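HETECK OPENS BEDROOM ROOM AT FUDVILLE HOME SKILLS CENTER

FUDVILLE, Apr 14, 2022 — Heteck has opened a practice bedroom at its home skills center on Innes Street, adding bed making and clothes sorting to the classes it already runs in kitchen and laundry work.

The room is set up like a plain guest bedroom, with a full-size bed, a chair and striped carpet. Classes are open to anyone over 16 and are meant for people moving into a first apartment, people returning home after a long hospital stay, and family members who have taken on the housework for a parent or partner.

"We had been teaching people how to wash and dry their bedding and then sending them home with it in a bag," said Elspeth Mowat, who manages the center. "Getting the cover back on the bed is where a lot of them gave up. Now we can do that part here."

Each bedroom class covers the same ground. Learners clear the bed of clothes, decide what goes back in a drawer and what goes in the wash, pull the duvet straight from the corners and check that it hangs evenly over the bed skirt. They then strip the bed and start again. Most people get through the full routine 2 times in a session.

Clothes are left on the bed at the start of the exercise, as they often are at home. The class guide asks learners to deal with those before touching the duvet, so that nothing ends up buried or on the floor.

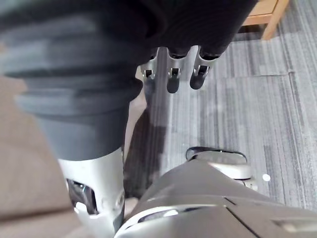
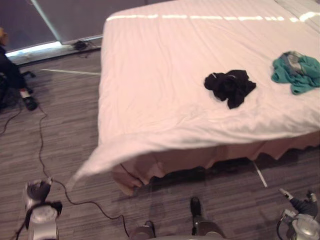 Gray striped carpet in the practice bedroom at Innes Street.

Beathag Mowat said she had made beds for most of her life and still picked up something from the first class, mainly that it is easier to work from one corner and walk around than to lean across the middle. She said she would like to see a class on fitted sheets next, and one on changing a duvet cover alone, "which I have never once managed without climbing inside it."

Both suggestions have been passed to the people who write the class guides. A session on duvet covers is planned for May. Fitted sheets will follow if there is enough interest.

The center has had 173 people through its kitchen and laundry classes so far. Heteck expects some 300 to use the bedroom in its first year. Groups are kept small and the same class is offered in the daytime and in the evening.

Bedding for the room was supplied by Hasatell, a Fudville linen store, which will also replace covers as they wear out. Learners who would like to practice with their own duvet or blankets may bring them, provided they have been washed. Comfortable shoes are suggested, as there is a fair amount of walking back and forth.

There is no charge for a first class. Places can be booked at the front desk or by phone at extension 2176. People who use a wheelchair or who cannot stand for long should mention it when they book, and staff will go over the seated version of the routine with them before the class begins.

Heteck runs home skills classes for adults in Fudville and the surrounding area.

Contact: Elspeth Mowat, Heteck Home Skills Center, Innes Street, Fudville, ext. 2176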